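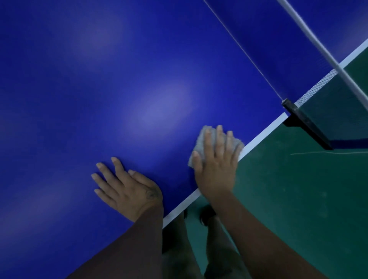

Hüsnü Ekinci wrote in to ask if walkovers count as wins in the points column, and if not, why his Cerkgate totals come out different from ours. They don't count. Walkovers are in the file with w/o in the score field and zero points both sides. The league site adds them in later, we don't touch that.

Midesham and District Table Tennis Results

Search this project Go

What it is

Results from the evening league, typed up from the paper score cards. One row per game, not per match – people trip on this. 3509 rows, 169 players. Last update November 1, 2022.

Files

games.csv – the main one
players.csv – id, initials, club
clubs.csv – Midesham, Cerkgate, Güneş, Flitden
cards_unread.txt – card numbers we couldn't make out, 30 of them. Help welcome, esp. Flitden people who know the handwritting

Columns in games.csv

match_id, game_no, home_id, away_id, home_pts, away_pts, score, note

Score is always home first. Note is free text, copied off the card as is, spelling and all. Blank means blank on the card. game_no starts at 1.

Encoding

UTF-8. If Güneş shows up as junk, your spreadsheet guessed wrong – import it by hand and pick the encoding. Please don't "fix" it and send it back, happened twice.
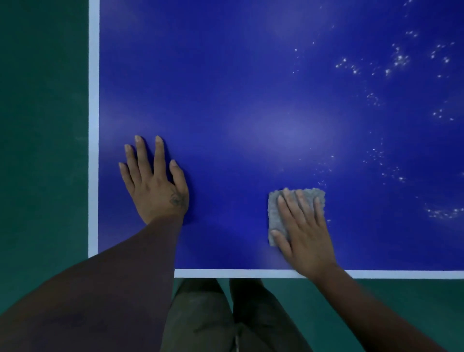

Known problems

- match 485 is in twice, second copy is the right one
- Cerkgate swapped their B and C teams in June, old rows keep the old letters
- doubles rows only give the first player of each pair. Sorry. Cards only had room for the one name
- deuce games from the early cards sometimes just say "won", so points are empty
- player ids get reused if someone leaves and comes back at a diferent club. Match on id plus club

Not in here

Full names, phone numbers, junior matches. Rankings neither, work out your own.

Using it

Do what you like, say where you got it. Corrections: send match_id, game_no and a photo of the card if you have it.

Contact | © Midesham Results | Back to top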